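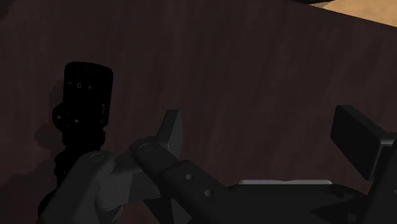 Gripper view from the scope task in simulation, fingers open.

Scope task on hold after false grasp reports

The rifle scope task has been pulled from the nightly simulation runs until further notice. Please don't use results from it in reports or slides. The other tabletop tasks are not affected and are running as normal.

The problem is in the grasp check. In 26 of the last 800 runs the controller reported a good grasp when the scope was still on the table. The arm then lifted, moved to the drop point, opened its fingers and logged the run as a success. Nothing in the log was marked as an error, so all 26 went into the pass column and stayed there until Reiko Tanabe compared the logged results with the final position of the scope in each run.

The check works on finger width. When the fingers stop before they are fully closed, and stay stopped for long enough, the controller takes it that something is between them. With a plain tube that works well enough. The scope has a knob on the side and a stretch of small mount details on the body, and in the bad runs one finger came down on those parts at a slant. The fingers stalled, the check passed, and the scope slipped out as the arm started up. The controller never looked at the width again after that first reading. It kept the stored value for the rest of the run.

We replayed run 248 step by step. The fingers stalled against the knob, held long enough to pass, and were fully closed before the arm had finished its lift. The stored width said otherwise, and the stored width is what the planner reads.

There is a second fault under the first one. The collision model of the scope was a simplified shape that filled in the gap between the knob and the tube. The gripper was stopping against a surface that the rendered scope does not have. Toshio Okabe has built a new model with the gap left open. It runs slower, but the contacts now line up with what the cameras show.

This matters outside the simulator. The same grasp check is in the Selari controller build that was due to go to the Katayama cell. On a real arm, a false grasp report means the planner can move on with a part left loose on the table or half held in the fingers. We have no report of it happening there, and the build has not been installed. It will not go out until the check is replaced.

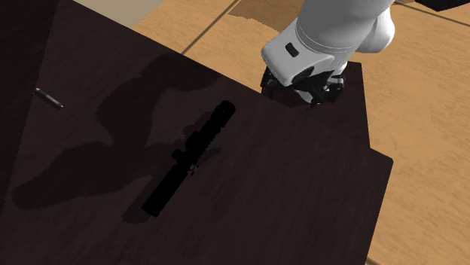
Reiko Tanabe wants the hold to cover more than the scope. Any task with an odd-shaped part could have the same trouble, she wrote to the list, and a pass rate that depends on the controller marking its own work should not be quoted for any of them. She has asked that every success be checked against the object's position at the end of the run, with the arm's own report kept as a separate column.

We have agreed to that. The changes so far:

The finger width is now read all the way through the lift and the move. If the fingers close past the limit, the run is marked as a drop and the arm stops where it is.

The final object position is written to the log for every tabletop task and compared with the target area. When the two results disagree, the run is set aside for a person to look at.

The old collision model has been removed from the shared library. If you copied it into your own folder, delete your copy and pull the new one. The old file has the same name, so check the date on it.

Still open is what the arm should do after it stops. At the moment it holds position and waits, which is fine in simulation. In the cell, someone would have to go in and clear the part, and the restart steps we have don't cover a part that is partly gripped. Toshio is writing a draft of those steps and would like comments from anyone who has worked a shift on the cell.

We are also going back through older results. There are 1,305 stored scope runs from before the hold, and the object positions can be recovered from the saved states, so nothing needs to be run again. The Vivow pages that show a pass rate for this task have been taken down while that is done. Corrected numbers should be up in October.

If you see a run logged as a success that looks wrong to you, on any task, send the run number to the list and leave the saved state in place. Two of the bad scope runs had been cleaned up to save disk space before we could replay them.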